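How to Fold a Fitted Sheet (Without Believing the Videos)

I've watched a lot of people fold a fitted sheet on camera, and I don't trust most of them. The corners snap together, there's a cut, and a perfect square appears.

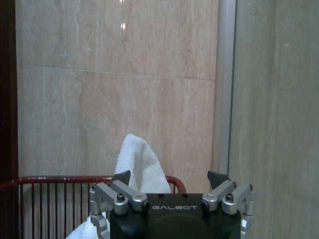 My own version takes 30 seconds on a good day and it comes out as a lumpy rectangle. That's fine. It goes in a closet.

1. Hold the sheet inside out, the long way, with one hand in each of two corners.

2. Bring your right hand to your left and flip that corner over the other one, so the left corner sits inside it. Smooth the seam.

3. Run your free hand down the edge to the next corner and tuck it over the first two. Do the same with the last one. All 4 are now nested.

4. Lay it on a bed or table, elastic side up. Fold the elastic edges in until you have straight sides -- or sides that pass for straight.

5. Fold in thirds, then in thirds again.

Some guides tell you to iron it at step 4. I tried that once, in October, and I couldn't tell the difference a week later. I'd also skip the plastic folding boards, which are made for shirts and too small for a queen sheet.

If the elastic is shot, the corners won't stay nested. Roll the thing up and put it inside its pillowcase.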